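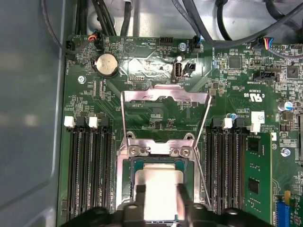 I'd pay for it tomorrow if it spared me one more board with bent pins, a reader wrote to me after my first note on the Pritow kit, and would it work for a shop with only one bench?

Short answer: yes, one bench is fine! Faren, the company behind it, opened orders on 28/09/2020, and the small package is meant for a single table and a single arm. I've been bugging them for details ever since they showed the kit in April (my inbox can prove it), so this is what I know so far.

Pritow is an add-on for repair and refurbishing shops. You get the gripper, a wrist camera, a plate of holders for the parts that come out of the machine, and the software that runs the whole thing. You do not get the arm. I missed that on the price sheet the first time and got way too excited, so please read it slower than I did. Faren has a list of arms it supports and will tell you over the phone if yours is on it.

The job they're pushing hardest is processor swaps. Lift the lever, open the frame, take the old chip out, bring the new one in over the socket and set it down square. Anybody with a refurb bench knows how tiring that gets by mid-afternoon, and how much a slip costs. Memory modules are covered too. Coolers are NOT, at least in this version, so a person still has to pull the heat sink and clean off the paste before the arm gets its turn.

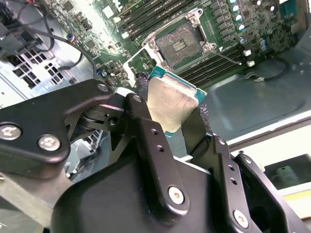
Now the money. The kit rents for $517 a month with a minimum of two months, and setup is included if you're close enough to the Tudose office for them to drive over. Everybody else gets a video call and a thick booklet. I asked if you can buy it outright and they said not yet. I'm a little grumpy about that, because I like owning my tools, but renting does mean worn finger pads get replaced free.

Munora, the refurbisher across town, had a trial kit over the summer and logged 1,043 chip swaps with it. They told me they're keeping it. Their one complaint was speed, and I agree with them there: when I stopped by, a careful person would have beaten it on any single machine. They run it through lunch and after closing, though, so they don't mind much.
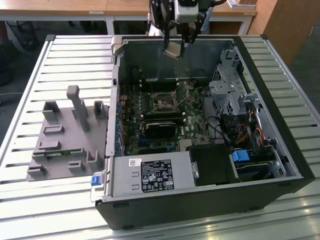 Open tower on its side on the slatted table, with the gripper above and the holder plate on the left.

A few loose ends. The basic plan covers 1,000 swaps a month, and past that you call Faren and work out a rate (they wouldn't give me one in writing). Towers have to lie flat with the side panel off. Laptops aren't supported, and I got a pretty firm no when I asked again.

Orders go through the Tudose office for now, by phone or email. I've put my name down for a demo slot and will post again once I've had my own pile of old desktops on the table.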